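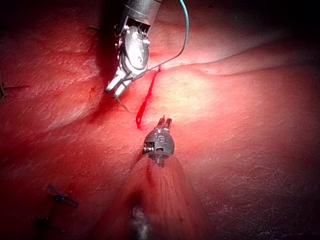 THREAD: Suturing with a wrist view, what changed and what didn't

Home Explore Lists Messages Profile

Search posts, people, tags

Emese Kocsis
1/ Results from the Melis suturing work, as promised in December. The question is narrow: does a policy for throwing a single stitch do better when it sees the pad from the instrument wrist as well as from the endoscope?

Emese Kocsis
2/ Short answer: yes for needle entry, no for knot tying, and the gap on knot tying is bigger than I expected. Details below. The write-up is with Skye Moncrieff for internal comments.

Emese Kocsis
3/ Task. One incision in a synthetic tissue pad, two arms, one stitch. The policy has to place the needle, pull the thread through, and tie. A trial ends at a tied knot, a dropped needle, or a timeout. No human input between start and end.

Emese Kocsis
4/ Data. 800 teleoperated demonstrations, collected by two operators, Edit Szilágyi and Enikő Oláh. Both did the same practice block before anything was recorded. We kept failed throws if the operator recovered without help, and dropped the rest.

Emese Kocsis
5/ The pads get reused. A fresh cut goes in some distance from the old knots and the old knots stay where they are. The upper-left one in the picture is a good specimen of dark thread tails that a policy can mistake for the thread it is holding.

Emese Kocsis
6/ Correction to 5: wrong corner. The clear pair of old knots is lower left. What shows at upper left, near the other arm's shaft, is just a thin thread end coming out of the pad.

Emese Kocsis
7/ We tried cleaning the pads between trials in an early batch. The policy trained on clean pads did fine on clean pads and badly on used ones. Training on used pads cost nothing measurable on clean ones. So: used pads throughout.

Emese Kocsis
8/ Conditions. (a) endoscope only. (b) endoscope plus one wrist view. (c) endoscope plus both wrist views. Same network, same demonstrations, same number of training steps. Only the image inputs differ. The action space is relative motion in the tool frame for each arm, plus jaw angle.

Emese Kocsis
9/ Needle entry. The endoscope alone gives poor depth at the pad surface. Typical failure in (a): the needle tip skates along the pad and enters too close to the cut edge. In (b) this mostly goes away. (c) adds nothing over (b) that I would defend.

Emese Kocsis
10/ Why (b) helps is less clear than it looks. The obvious reading is resolution. We downsampled the wrist view until fine surface texture was gone and most of the gain was still there. My current guess is the fixed relation between jaws and image. The tool stays put and the pad moves.

Emese Kocsis
11/ Knot tying. (b) and (c) are both slightly worse than (a). I ran this again with new seeds and got the same ordering.

Emese Kocsis
12/ Failure review for knots: the thread leaves the wrist view during the wrap. You can see the start of this in the picture. The blue-green strand loops over the other instrument and goes out at the top. Whatever the loop does past that point, the wrist view has no information about it.

Emese Kocsis
13/ The policy still weights that view heavily, having learned to trust it during entry. Masking the wrist input at the start of the wrap brings knot tying back to the level of (a). That was a hand-set switch, so treat it as a diagnostic and don't cite it as a method.

Emese Kocsis
14/ Lighting. The light makes a bright oval in the middle of the pad and falls off quickly. We put every incision inside the bright part for the main results. Moving it into the dark edge hurts all three conditions. Enikő Somogyi is rerunning this with brightness augmentation and I have no numbers to share yet.

Emese Kocsis
15/ Glare on the metal was a smaller problem than reviewers of the last paper predicted. Painting synthetic highlights onto the wrist housing in the input changed very little.

Emese Kocsis
16/ Evaluation was 18 held-out incisions per condition, repeated over seeds, with cut angle varied. Scoring was blind to condition. The scorers disagreed on 13 trials, nearly all of them over whether a knot counted as tight. Those were settled with a pull test.

Emese Kocsis
17/ Limits. One pad supplier (Parkomel). One thread color for new stitches. No bleeding, no smoke, no breathing motion. A synthetic pad does not tear the way tissue does, and an entry too close to the edge costs less here than it should.

Emese Kocsis
18/ Someone will ask about force. There is no force input in any condition. Thread tension is inferred from images, if it is inferred at all. We broke thread in a handful of trials and counted those as failures.

Emese Kocsis
19/ Code for the training runs will go in the Dratirus repo once the config files are cleaned up. The demonstrations are going up separately, with failed throws labeled. Operator identity is coded.

Emese Kocsis
20/ Next is a learned gate on the wrist view in place of the hand-set mask, tested on the wrap only. If you have run something similar on a two-arm setup and saw the opposite ordering on knots, please send me the camera mounting angle.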